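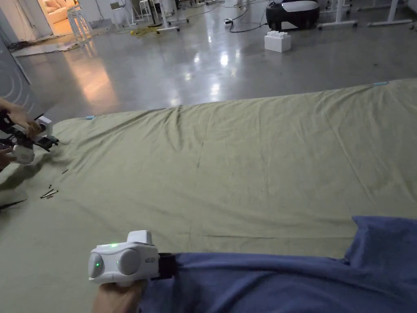
Washing cotton sheets: cold or warm?

marinho_708
I have a set of green Wokavholm cotton sheets, almost 19 months old. They have started to pill in the middle. I wash them warm with everything else, jeans included, and tumble dry on high. Is that the problem, or are they just cheap sheets?

plainhem
The jeans are the problem. Heavy seams and rivets rub against the cotton the whole cycle. Wash sheets alone and you will see less of it. Temperature matters less.

Américo Rocha
I don't agree about temperature. I ran a guest house for 8 years and we washed all the bedding warm. Cold left body oil in the cloth and the sheets went gray. What wore ours out was the dryer. We switched to low heat, took them out slightly damp, and they lasted a good deal longer.

plainhem
Guest house bedding is usually heavier than what people buy for home. I have washed Flalholm sheets cold since I bought them and they are not gray. I do use less detergent than the box says.
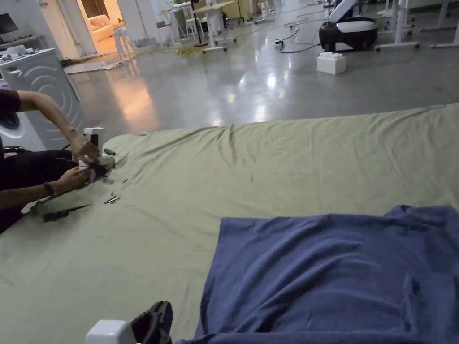
Drying and wrinkles

marinho_708
OK, jeans go in their own load from now on. Next question. Mine come out of the dryer in a rope, with the pillowcases balled up inside. The green one is full of creases when I spread it out. Do any of you iron?

tubside
No. Stop the dryer halfway, shake everything out, start it again. I hang the fitted sheet over two lines in February the same as in July.

Américo Rocha
Iron the top fold only - the part you see when the bed is made. The rest flattens out after a night or two.
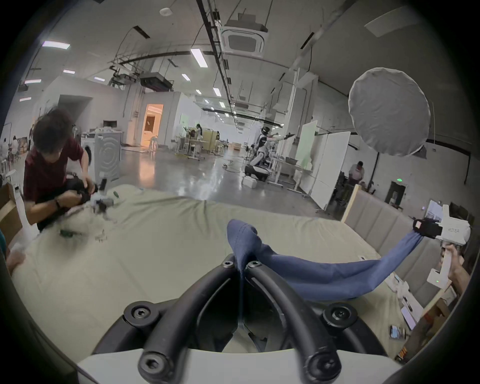 And button the pillowcases before they go in, if yours have buttons. That stops most of the balling up.

plainhem
I would skip the iron. Fold them while they are still a bit warm and put something heavy on top.

marinho_708
Mine are the Planholm cases, no buttons, open at one end. I'll try low heat first and see how the next few loads go.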